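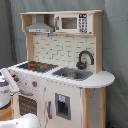
Little Kitchens: The Gallery

Welcome to my favourite corner of the site! I've been making over play kitchens under the Lastero name for a few years now, and this page is for the two that get the most messages. Both have pale wood uprights and white panels, and both have a hood and a microwave up top, but change the back wall and the worktop and they feel like completely different rooms. I love that!

Brick Lane

Off-white brick tiles with thin grey grout lines, and not one real tile in sight, as it's all print. The tall curved tap in dark grey is my favourite bit, it looks so grown-up against the brick.

I kept the worktop plain white from end to end and left the layers of ply showing along the front edge. A quick rub with fine sandpaper and a coat of Nadix clear wax and I was done. (I did buy edging tape. It's still in the drawer!)

The microwave has rows of dark buttons and its own little display, so there's plenty to press while the pretend soup heats up.

Scallop
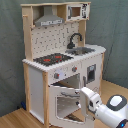 I drew the wavy edge for the worktop freehand, then drew it again, then gave in and used the rim of a jam jar. So pleased with how soft it makes the whole thing feel!

The back wall on this one is white with a tiny dark grey pattern, little dots and curly hooks, from a roll of Vekach paper I'd been hoarding since October. There's a black hob with red burner markings, and a round peg near the top of the left upright that's perfect for a ladle or a very small tea towel.

Next up is a green one with a Van den Broek worktop offcut, 62 cm long and just waiting for a sink. I'll add it here as soon as the paint's dry!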